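Betora - registro de arrumação de caixas sobre mesa

Versão: 1.4
Responsável: Khairul Ngau
Idioma das anotações: português
Licença: uso interno e acadêmico, com citação

Resumo

Betora reúne registros de caixas de armazenagem em uso sobre mesas de trabalho. O interesse está no conteúdo das caixas e na ordem em que os itens são colocados ou retirados. A versão atual contém 54 sessões, divididas em 50 para análise e quatro de reserva. Cada sessão corresponde a uma caixa e a uma lista de itens.

Organização dos arquivos

sessoes/ - uma pasta por sessão, numerada a partir de 001
listas/ - inventário dos itens em texto separado por tabulação
notas/ - observações livres do anotador
esquema.txt - definição dos campos

Campos de cada registro

id_sessao: inteiro, sem zeros à esquerda
tipo_caixa: rígida, dobrável ou bandeja
superficie: material do tampo, quando identificável
item: nome curto, no singular
estado_item: visível, parcial ou encoberto
desgaste_caixa: 0 (sem marcas), 1 (marcas leves), 2 (pintura raspada ou manchas escuras)

Critérios de anotação

O nome do item só é preenchido quando a forma permite reconhecê-lo. Nos demais casos usa-se a cor seguida de "item", por exemplo "item rosa e verde-escuro". Recipientes são anotados como recipientes, sem menção ao conteúdo, exceto se o rótulo for legível. O desgaste refere-se à pior área visível do interior da caixa - paredes e painéis inclinados contam igualmente.
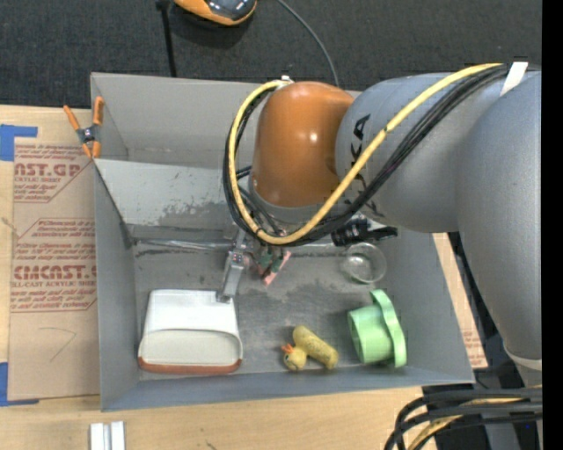
Itens parcialmente escondidos recebem estado "parcial" mesmo quando apenas uma borda aparece. A anotação não deve ser completada com informação de outro instante da mesma sessão. Se dois anotadores divergirem quanto ao nome, prevalece o termo mais genérico e a divergência fica registrada em notas/.

As caixas de parede alta concentram a maior parte das divergências. Nelas, a sombra junto à parede dificulta separar a cor do item da cor do fundo. Nas bandejas o problema quase não ocorre.

Alterações

1.4 (janeiro) - 17 registros corrigidos no campo superficie; "mesa clara" substituído por "madeira clara" onde cabível.
1.3 - inclusão do campo desgaste_caixa. As primeiras 22 sessões foram anotadas novamente para esse fim.
1.2 - nomes de itens convertidos para o singular.

Limitações conhecidas

A escala de desgaste é ordinal e não deve ser usada em médias. Não há registro de peso nem de dimensões. As listas das sessões 031 e 032 usam vocabulário anterior à versão 1.2 e ainda trazem plurais. O campo superficie fica vazio quando o tampo está coberto por toalha ou papel.

Conjuntos relacionados

Flitwood usa o mesmo esquema para gavetas. Os identificadores dos dois conjuntos se sobrepõem - ao combiná-los, acrescente o prefixo "b" ou "f" ao id_sessao.

Correções devem ser enviadas a Khairul Ngau com o número da sessão, o campo afetado e o valor proposto.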